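Laundry folding robots: house rules before you clear a table for one

I get asked whether a folding arm is worth having, mostly by people who have seen a clip of one and own 3 teenagers. My answer is still "wait." If you must try it, Niamh Doherty at Ustwood wrote the only bench rules I'd bother printing. My notes on them are in brackets.

Close zippers and snaps first. (Sales pages always show a plain T-shirt. Ask to see a jacket.)

Keep hands off the table while the arms are powered. Reach in only after the stop button is pressed.

Keep cables away from where you stand.

One garment at a time in the work area, the rest well back.

Clear away anything that isn't laundry. (Tape, cord, toys. Everybody agrees with this one and everybody skips it.)

Log every attempt, including the bad ones. (Mestier's leaflet says 12 shirts folded. Out of how many?)

A zip-front garment among the usual clutter:
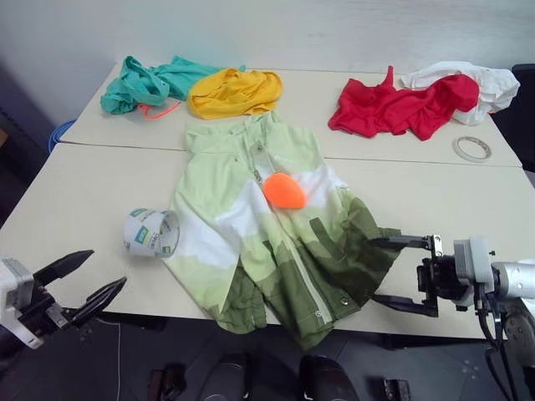
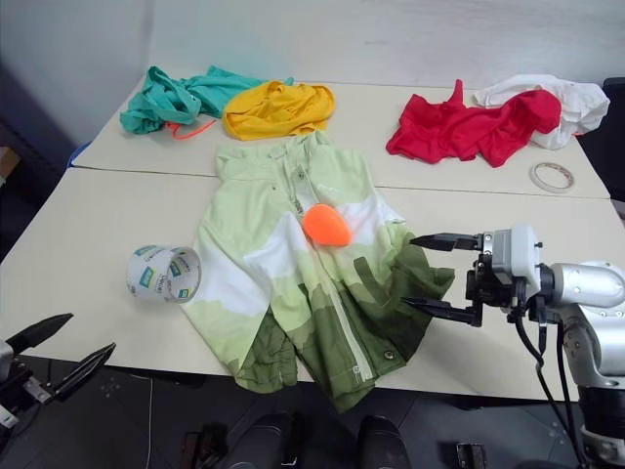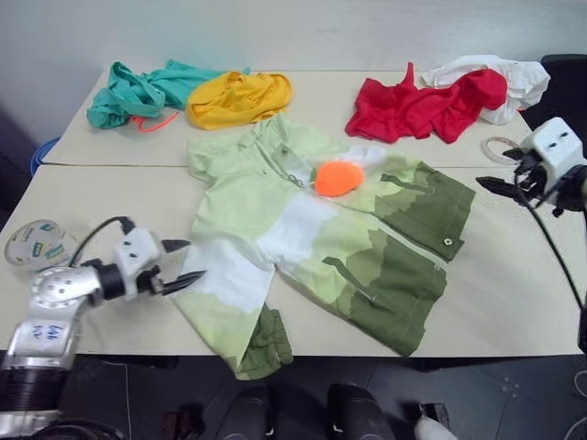
Back to that log. Niamh's sheet for October ran to 206 attempts, and she counted a fold as good only if it could go in a drawer untouched. Coughlan counts anything "substantially flat," and by that standard my bedspread is folded. Until the sellers agree on a definition, ignore their percentages and time one full basket yourself, sorting included. Mine took 17 minutes by hand, with the radio on.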